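README: Siststead Household Word List

Reading time: 4 min

Version 2, October 2024
Maintained by Hajnalka Hegedűs and Kristóf Barta

What the list contains

The Siststead Household Word List is a collection of dialect words for ordinary things and ordinary troubles inside a house. It has 1755 entries. An entry is one word or one fixed phrase, given by one speaker, with a meaning in standard English and a short note about when the speaker would use it. If the same word was given by several speakers, it has several entries. I mention this first, because people write to me and ask why the list is full of duplicates.

All the words were collected in Siststead and on the farms that belong to it. We worked with eight speakers. Their names are not in the files, and each speaker has a letter from A to H. Speakers C and F grew up in the same house, so their answers should not be treated as independent.

How the words were collected

In the first version we used a printed questionnaire. The speaker read a question such as "What do you call the dust that gathers under a bed?" and wrote an answer. This gave us clean answers, but very many of them were standard words. I believe the printed page made people think of school.

For the second version Kristóf changed the method. He sat with the speaker at a table, talked about one topic from the list, and wrote down the words as they came. The talk was not recorded. When a word was unclear he asked for the spelling the speaker would choose, and this spelling is the one in the column "form".

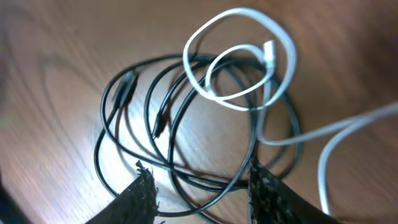

The biggest topic in the second version is TANGLE, which covers every kind of thread, yarn, rope, hair or wire that has got mixed up with itself. The old questionnaire had only one question here and it was about wool. Younger speakers do not knit, and they left it empty. A better starting point is something which lies on a table in most houses now: cables in a loose heap, one of them black and thin, going over and under itself. Speaker B called such a heap a "snurl" at once. Speaker E said "snurl" is only for yarn and gave "hagger" for cables. Both answers are kept, and the difference is written in the column "note".

Please be careful with the column "origin". It holds what the speaker believes about the word, and it is not an etymology. Speaker A says that "fettlings" came with railway workers. We could not confirm this and we did not remove it.

Columns

id: a number, never used again after an entry is deleted
form: spelling chosen by the speaker
gloss: meaning in standard English, written by me
topic: one word in capitals, for example TANGLE, DUST, CRUMBS, DAMP, DRAWER
speaker: a letter from A to H
note: limits of use, jokes, opposites, or empty
origin: see the warning before this section
sure: yes or no, the speaker's own judgment

The files are plain text, separated by tabs, encoded in UTF-8. No entry has a line break inside it. An empty cell means that we did not ask. A hyphen means that we asked and the speaker had no answer. In the first version these cases were mixed, and for the topic DAMP we were not able to separate them again.

Comments on the glosses

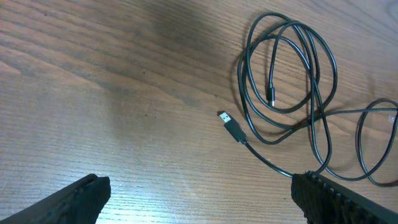 Yolanda Betancur wrote that the glosses under TANGLE are too even: five different forms are all explained as "a tangle", and a reader cannot know if they mean a small one, a bad one, or one that somebody made on purpose. "You have collected the difference and then ironed it flat," she added.

I agree with this. In April I started to write the glosses again, topic by topic, and TANGLE and DRAWER are finished. Now "snurl" has the gloss "a light tangle that opens if you shake it", and "hagger" has "a tangle for which you need to sit down". These are close to the words of the speakers. For the other topics the short glosses are still there.

Nandi Mahlangu asked for sound files. We have none, for the reason given earlier. A respelling guide would be possible, but I am not a native speaker of English and I do not trust my ear enough for the vowels of this area. If somebody who grew up near Siststead wants to try, I will gladly send the list of forms where the spelling tells too little.

Known problems

The topic CRUMBS is too small. Only Speaker G was asked about it at any length.
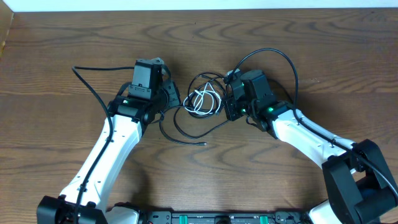

The topic DAMP has the opposite problem. It contains words for wet walls, wet clothes, wet weather and one word for a person who complains, and they should be divided. I have not done it because every division I tried put some words in the wrong place. "Clemmy", for example, is used by Speaker D for bread, for a cellar and for a handshake.

Some forms may be family words and not dialect words. When only one speaker knows a form and marks it "no" in the column "sure", please do not quote it as a word of Siststead. Speaker H invented at least one word during the talk and told us so later. It is entry 8 and it has a note.

Use and corrections

You may use the list for teaching and for research, and you may print parts of it. Please name the version, because the id numbers of the first version point to other words. Corrections are welcome by letter or by e-mail. It helps very much if you say where you heard the word and how old the person was. Vy Chu checks the spelling of new entries before they go into the file, so an answer can take several weeks.

Related items

Siststead Field and Weather Words, version 1
Questions used in the first version (printable)
Changes between version 1 and version 2
Words for dust: a short comparison
How to send a correction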